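Small kitchen, big noodles

3rd August

I have been on a noodle kick all summer and I'm not even a little bit sorry. It began with my neighbor Hagos Tekleab, who handed me a bowl over the fence one evening (chopsticks already in it!) and went back inside before I could ask what was in the broth. I stood in the yard and ate the whole thing. The next day I knocked on his door with the clean bowl and a notebook.

What he told me was so simple I nearly didn't believe him. He starts with a packet of instant ramen, the same kind I lived on in college, and builds everything else around it. A spoonful of miso, a soft egg, whatever greens are in the fridge, a little of the fat from last night's chicken. The packet is just the base — all the fun is in the extras.

So I've been having fun. I now keep a shelf of packets from three different grocery stores, and I love how different they all are once you pay attention. Some noodles are springy and thin, some go soft in a minute, some are so thick they want a heavy sauce and hardly any soup at all. I write the cooking time I like best on a strip of tape and stick it to the cupboard door.
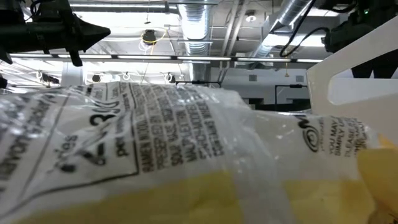 The egg question

I have strong feelings here. Seven minutes, straight from the fridge into boiling water, then into a bowl of ice. The white holds together and the yolk is jammy and so, so good. I used to marinate mine overnight in soy sauce and a bit of sugar, but two hours is plenty if you turn them once or twice, and they come out less salty.

My friend Wen-hsiung Tam skips boiling altogether. He cracks the egg right into the pot for the last minute, puts the lid on and leaves it alone. I tried it last week and it's lovely in a different way, all silky and loose, and the broth gets a little cloudy and rich. I'm still Team Jammy, but I'll be making his version on cold nights for sure.

Stir-frying the leftovers

If you cook too many noodles (I always do), rinse them in cold water, toss them with a few drops of oil and put them in the fridge. Next day, get a pan good and hot, fry some cabbage and scallions until the edges brown, then add the noodles and let them sit before you start moving them around. Those crispy bits! I fight my own family for them.

I use 100 grams of cabbage per person, which looks like a mountain and then shrinks to nothing. For the sauce I mix soy, a little vinegar and the chili crisp from Drinell, the tiny shop next to the bus station. They make it in small batches and it sells out fast, so I buy two jars when I see it.

One thing I've changed my mind about is tools. I used to do all this with a fork and scratched up a perfectly nice pan. Now I go for a plastic spatula every time, and the noodles slide and flip without breaking up.

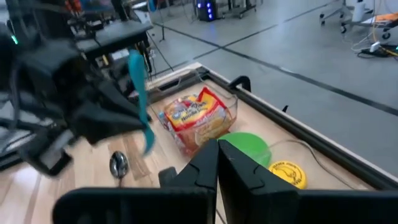 Teal spatula, blade down, just over the wood.

In September I want to try making noodles from scratch. Hagos says the dough is stiff enough to need your feet — you wrap it up and walk on it — and I can't wait. If you've done it, please tell me which flour you used and how long you let it rest!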